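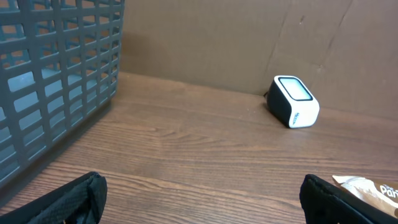 Kleiner Thread aus der Werkstatt, weil hier immer wieder gefragt wird, was ich eigentlich den ganzen Tag mit dem Greifer mache. Kurz gesagt: Ich mache Dinge vor. Sehr, sehr oft.

Projekt heißt intern Cleso, Ziel ist Aufräumen auf Tischen. Alltagskram rein in den Korb, Alltagskram raus aus dem Korb. Ich steuere per Hand, die Kamera am Handgelenk nimmt auf, und aus den Durchläufen soll das Modell später lernen. Soweit die Theorie :)

Stand heute Mittag: 151 brauchbare Episoden. Ziel bis Ende Juni sind 357. Die krumme Zahl kommt aus der Planung von Vitov, fragt mich nicht, ich habe sie auch nur in der Tabelle gefunden.

Was ich am Anfang unterschätzt habe: wie schnell man sich Gewohnheiten antrainiert. Ich bin tagelang immer von rechts angefahren, weil es bequem ist. Und was lernt das Modell? Genau. Kommt von rechts, egal wo das Ding liegt.

Seitdem würfle ich. Ernsthaft, mit einem Würfel! Gerade Zahl: Anfahrt von links, ungerade: von rechts. Bei einer Sechs muss zusätzlich alles auf dem Tisch umsortiert werden. Ich hasse die Sechs inzwischen.

Und dann Stoff. Stoff ist nochmal eine ganz eigene Liga. Eine Schachtel hat Kanten, die sieht beim nächsten Versuch wieder aus wie eine Schachtel. Ein Tuch liegt jedes Mal anders und macht sich gern vor der Kamera breit.

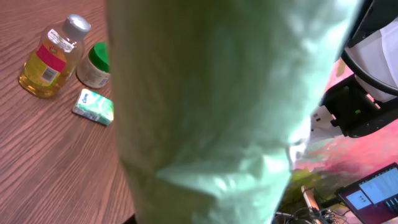 Viel Mintgrün, ein bisschen Tisch. Flasche, Döschen und Taschentücher schauen links noch raus.

Solche Aufnahmen habe ich früher weggeworfen. Mache ich nicht mehr! Wenn der Greifer später mit Stoff unterwegs ist, hat er genau diese Sicht, also soll er die auch im Training zu sehen bekommen.

Aussortiert wird trotzdem, bisher 41 Stück. Meistens, weil ich mittendrin gezögert habe. So ein Stocken von zwei, drei Sekunden sieht man in der Kurve sofort, und das will ich niemandem beibringen, auch keinem Netz.

Beschriften geht zum Glück flott, seit wir Uletti benutzen. Anfang und Ende vom Griff markieren, ein Satz dazu, fertig. Nur der Export zickt bei langen Episoden – falls da jemand einen Trick kennt, bitte melden.

Ich mach jetzt Kaffee und dann weiter mit Episode 152. Gewürfelt ist schon. Natürlich eine Sechs.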